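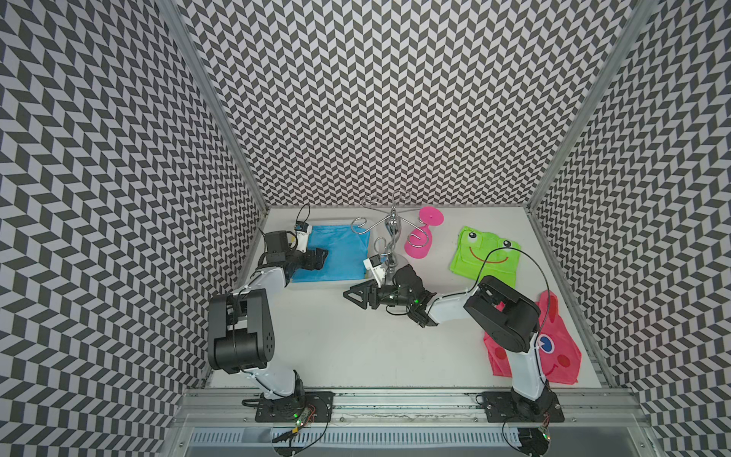

What happens to player balances when Mokis Casino moves to its new platform?

Balances will be carried across in full, in the currency the account was opened in, and players will not need to open a new account.

Brudeo, the company that runs Mokis Casino, announced the move in January 2021. The site has been running on Jododby software since it opened, and will switch to the Fjeld platform over the coming weeks. Fjeld already supplies a number of smaller casinos with their account and payment systems, but Mokis is the first of the Brudeo sites to use it.

The change affects the cashier, the bonus system and the game lobby. Usernames stay the same. Passwords will have to be reset at the first login after the move, and a link for this will be sent to the email address on the account. Players who no longer use that address should change it in their profile beforehand, as support will ask for identity documents to change it later.

The site will be closed for six hours on the night of the switch. Brudeo has not given the exact date but says a notice will appear in the lobby at least two days ahead. Any withdrawal still pending at that point will be processed by hand. Players who would prefer not to wait can cancel a pending withdrawal and request it again once the new cashier is open, though the money will sit in the account as a playable balance in the meantime.

Bonuses are handled differently. An active bonus with wagering left on it can be finished on the old platform up to the time of closing. Whatever remains after that will be removed along with any winnings tied to it, and the player's own deposit will be returned to the cash balance. Free spins that have been credited but not used will also lapse. Brudeo says it will add replacement spins to the affected accounts, on a game of its choosing, but the number has not been published. We would suggest not taking a new deposit bonus at Mokis until the switch is done.

Loyalty points will be converted to the new scheme. The old one had 18 levels, and the new one will have six. Brudeo has published a short table showing which old level goes into which new one, and it is worth a look for anyone in the middle of the range, where several levels have been merged and the monthly cashback rate drops slightly.

The minimum deposit remains at $20. The minimum withdrawal goes up to $50, which will not please low-stakes players. Cheques are being dropped as a withdrawal method. Bank transfer and e-wallets are still offered, and the same documents as before are accepted for verification. Accounts that have already been verified do not have to go through it again.

Almost all of the slots now in the lobby will be available on Fjeld. The Jododby table games will not, as they are exclusive to that platform, and this includes the single-deck blackjack that many regulars play. Fjeld has its own blackjack and roulette, and a video poker section is to follow. Progressive jackpots run by Jododby will carry on at other casinos in its network, so nothing is paid out or reset when Mokis leaves.

Deposit limits and self-exclusions will be moved over with the account. Players with a limit in place should check that it shows the correct amount after the first login, and contact support before depositing if it does not.

Our review of Mokis Casino dates from November and covers the old software. It will stay up with a note at the top until we have tested deposits and withdrawals on the new platform.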